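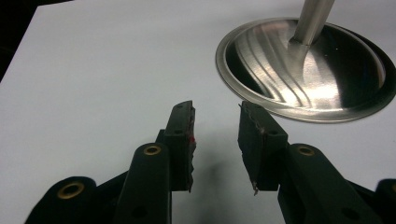 Who decides when a demonstration is good enough to keep?
The person who did not record it. We arrived at that rule in the second week, after it became clear that everyone on the team, me included, thought their own recordings were lovely.

This report covers the practice rules our project group wrote for collecting manipulation demonstrations with hand-held grippers. The course asked for "a documented procedure, with evidence of use." We had assumed the hard part would be the grippers. The hard part was getting four students to agree on what "start" means.

1. Background

The task is hanging kitchen utensils on a small metal stand and taking them off again. Our supervisor gave us the Stestadeo guide from an earlier year, a single page whose first instruction is "calibrate as usual." There was no usual. Aaliyah Bélanger wrote to the previous group in Hanau to ask, and got back a friendly message saying they had wondered about that too.

So we started from nothing in November and kept a notebook of every argument. Most of the rules below began as one.

2. The rules as they stand

Rule 1. Both grippers open and still before recording starts. Count to two. Sheldon Dhillon's two is shorter than everyone else's, and we have stopped discussing it.

Rule 2. One task per recording. If you drop the whisk and pick it up again, the recording stays, with the tag "recovered." If you drop the whisk and say something about it, the recording also stays, but we remove the audio.

Rule 3. No touching objects with bare fingers once recording has started. Sleeves count as fingers.

Rule 4. Inspect the grip pads at the start of every session and write down their condition in words. "Fine" is not a condition. We allow new, worn, ragged and replace.

Rule 5. Cables are run before the session and checked after every break. This one is copied out of the lab's general safety sheet and is the only rule anybody had followed before we wrote it down.

Rule 6. Utensil positions are changed between recordings according to the printed list, in the order of the list, including the ones you find annoying.
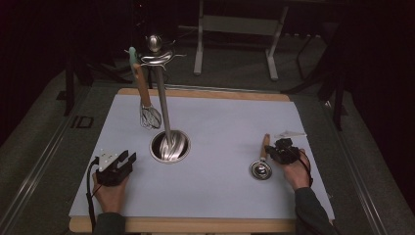 Why not let each operator work in whatever way feels natural?
Because four natural ways of working gave us four small datasets that did not get along. The policy we trained on the mixed set approached the stand from one side, reconsidered, and approached from the other until it timed out.

3. Results

We recorded 491 demonstrations under the rules. Of these, 476 passed the first check, which is automatic and only looks for missing files and bad timestamps. The second check is a person watching the whole thing, and 431 got through that. The 60 that failed one check or the other were sorted by reason. Rule 1 was the most common, by a margin that did our reputation no good. Rule 3 came next. Rule 6 was broken rarely, or else very skillfully.

We also asked Campbell, the other group on our floor, to try the procedure cold, using only the printed sheet. They had it working within one afternoon and returned the sheet with eleven comments. Two were about spelling. The useful one was that Rule 4 never said who replaces a pad once it is marked "replace," which explained why ours had been marked that way for nine days. The answer is now whoever writes the word.

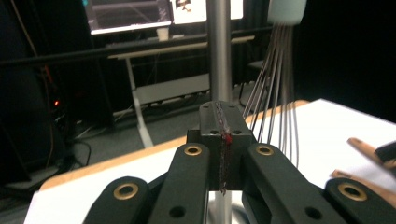
Figure 3. Gripper in front of the stand, with desk and monitors behind.

4. What we would change

The rules say nothing about tiredness. Failures bunched toward the end of long sessions, and our only response was to buy snacks. The next version should set a limit – we suggest forty minutes, then swap operators.

Rule 2 needs a better definition of "task." Is straightening a utensil that is already hanging part of hanging it? Aaliyah says yes. I say it is vanity. The tag list has "adjusted" in it for now as a truce.

We would also write the review form before the first recording. Ours came afterward, so the early files had to be reviewed twice, once by feel and once properly, and the two did not always match.

5. Handover

The procedure, the tag list and the review form are in the Grodholm folder on the course drive. The Stestadeo page is in there as well, unchanged, for historical interest. Submitted February 2024. Comments on Rule 1 should go to Sheldon.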